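Kondorlow Catering, Rellden site
Quarterly walk-through: simulation desk and prep kitchen, with comments
Revision 5. Completed in December by the shift lead.

1. Prep steps tried in simulation before going to the floor: YES
Comment: All 652 of them. The virtual robot has now had more supervised practice than any of us got.

2. Emergency stops tested at both ends of the line: YES
Comment: The one by the dish return works. It has also been used as a coat hook, and I have asked for this to end.

3. Walkways clear in the real kitchen: NO
Comment: Bread crates again. The robot stops politely for them. People climb over. Crates moved while I stood there, and I expect them back by 3 p.m.

4. Job sheets updated for changed duties: PARTLY
Comment: Two prep cooks are now listed as "cell attendants." Both still chop onions. The sheet doesn't mention onions, so on paper that is a hobby.

5. Simulated kitchen reviewed by someone who works in a kitchen: YES, finally
Comment: We sat the morning crew down at the desk and let them look at the two-armed model by the counter, both grippers pointing up. The painting on the blue wall was judged better than anything in our break room.

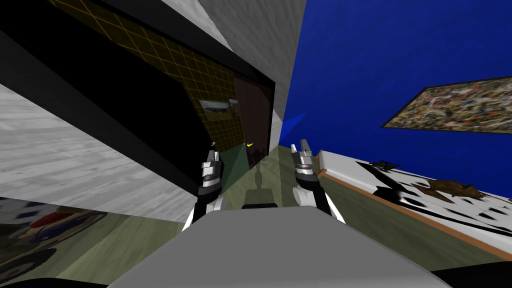
Suqin Yan asked that her remark go in as spoken: I don't mind the arms doing the lifting, my shoulders are fine with that, but when it stops I'm the one who gets asked why, and I've had one afternoon of training on it. Put that on your form.

It is on the form. Action: second training session for all attendants, on paid time, before the Grorkero software update goes in.

6. Fault log kept up to date: YES
Comment: 2,528 entries since start-up. A good many say "stopped" and nothing else. Please add at least one more word.

7. Break schedule unchanged by the new cell: NO
Comment: Breaks now follow the robot's cleaning cycle – so lunch is at 10:40. Raised with Tillman, who supplied the cycle. They can move it. Action: move it.

8. Lockout tags available at the cell: YES
Comment: In the drawer, under the takeout menus. Menus relocated.

Items 3, 4 and 7 stay open. Item 5 stays open until the training has been held and signed for.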